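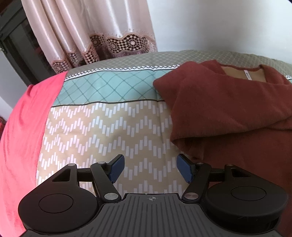
Patterned quilt on a bed, Tillman Residence.

Making a Bed with a Quilt: Procedure for Guest Rooms
Davelden Housing Services
Last revised 13 February 2025

This page sets out the standard method for making a bed with a quilt as the top layer. It applies to all 244 guest rooms in the Tillman and Onero residences. Staff at Sinder House should continue to follow their own instructions until March, when the same method will take effect there.

Before you begin
Bring one fitted sheet, one flat sheet, two pillowcases and the quilt assigned to the room. Check the quilt for loose stitching, stains and worn binding. A quilt with an open seam longer than 3 inches must be set aside for repair and entered in the linen log.

Laying the sheets
1. Pull the fitted sheet over the corners at the head of the bed, then over those at the foot. Smooth it from the center outward.
2. Lay the flat sheet with the finished side down and the wide hem at the head. Leave an equal drop on both sides.
3. Tuck the foot of the sheet under the mattress and fold each corner at an angle. The sides remain untucked until the quilt is in place.

Placing the quilt
4. Set the folded quilt across the foot of the bed and open it toward the head. Do not drag it over the floor.
5. Stand at the foot and compare the drop on the left and right. Where the pattern has rows or a border, use these as a guide; a line of stitching that runs crooked is easy to see from the doorway.
6. Fold back the top edge of the flat sheet over the quilt by 7 inches.
7. Smooth the surface with the flat of the hand. Quilted fabric should lie level but need not be pulled tight — strain on the seams shortens the life of the piece.

Care and storage
Wash quilts separately in cold water on the gentle cycle. Dry on low heat and remove them while the edges are still slightly cool. Spare quilts are kept in cotton bags on the upper shelves of the linen room, with no more than 40 to a bay. Refold them along different lines every season.

Requests for replacement quilts should be sent to the linen office with the room number and bed size.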